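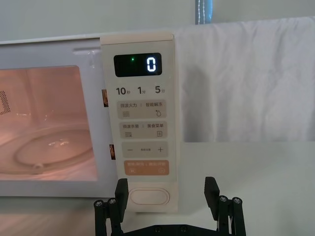

The microwave oven with its door slightly open and the display at 0.

Can a Machine Warm Up Lunch Yet?

January 19, 2024

Readers of this blog have asked on several occasions whether the household machine is near. The question usually arrives in a general form, and general answers to it have been poor for as long as I have been reading them. I therefore propose to take one chore, the warming of a plate of food, and to set out which portions of it a machine can be trusted with at present.

The chore is a modest one. A door must be opened, a dish put in, the door closed, a time chosen and a button pressed. After the interval the dish must come out again, and it must be carried level. Most adults do this while thinking of something else.

Opening the door is the part on which opinion is most divided. On an oven with a large oval release button at the base of the panel, the machine need only press in the right place with enough force. Two fingers are sufficient, and one would do. The trouble begins afterwards. A door that has been released has not necessarily swung clear, and a narrow gap at the latch side must still be widened from the edge. A person hooks a fingertip behind it without looking. A gripper must find the edge, enter the gap, and pull along a curve whose centre is the hinge on the far side. If it pulls straight, a light oven will move across the table.

The writer followed the Kundo trials closely last year and was permitted to read the log kept for them. It covered 600 attempts at the whole chore, of which 300 were completed without a person stepping in. The remainder failed for ordinary reasons. The door was left ajar, or the dish caught the rim of the turntable and tipped, or the start button was touched too briefly to register. Not one entry concerned the choice of heating time, a matter to which the project's early papers had given several pages.

The control panel deserves a separate word. Flat touch buttons are convenient for the cook and easy to wipe. They are less convenient for a machine that relies on feeling a click. Several ovens now place two functions on one button, so that pause and cancel share a surface with confirm and start, and the result of a touch must be read from the display. Lins, whose kitchen software is in use at 2 of the sites I have visited, treats the display as the only reliable evidence that anything has happened. That seems to me correct, and it is also slow. The system looks, presses, and looks again.

I am asked, too, whether the shop floor is further ahead than the kitchen. In my view it is, for reasons that have little to do with intelligence. At the Drukomby works every door on the packing line is of the same pattern and every tray has a handle at the same height. A household offers neither courtesy. There are cloths hanging where an arm would like to pass, and the bowl used today is seldom the bowl used yesterday.

Urano has announced that its domestic arm will be offered for sale within 3 years. I would not wish to discourage the firm. The pressing of buttons is well in hand, and the opening of doors is improving — more quickly than I had expected when I first wrote on the subject. The removal of a hot, full bowl from a turntable is, in my judgement, the step on which the claim should be tested, and I have yet to see it attempted in public with soup.

A further post in January will deal with the dishwasher, and in particular with the lower rack.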